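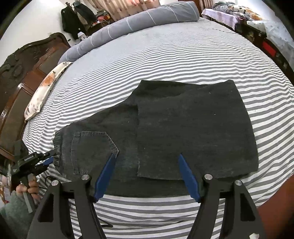 **Plorton Transitional Housing Program: Progress Report, September**

Submitted to the Celetti Fund by Kanini Gachanja, Program Manager

During the reporting period the program housed 61 adults, of whom 46 moved on to a permanent lease. Five residents left before completing their plans, and staff remain in contact with two of them. The remaining residents are still in placement.

Repairs at the Treloar Street building are behind schedule. The contractor, Bendent, replaced the boiler in August but has not finished the second-floor bathrooms, and 13 rooms share the facilities on the floor below.
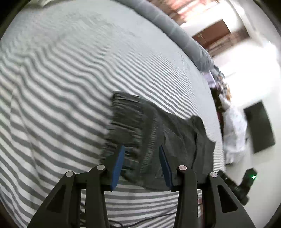
We have asked Bendent for a revised completion date and have held back the final payment until the work passes inspection. Spending on utilities was higher than budgeted; spending on staff training was lower, as the tenancy law course was moved to the next quarter.

We request approval to move the unspent training funds to the rent deposit line. A revised budget is attached as Appendix B.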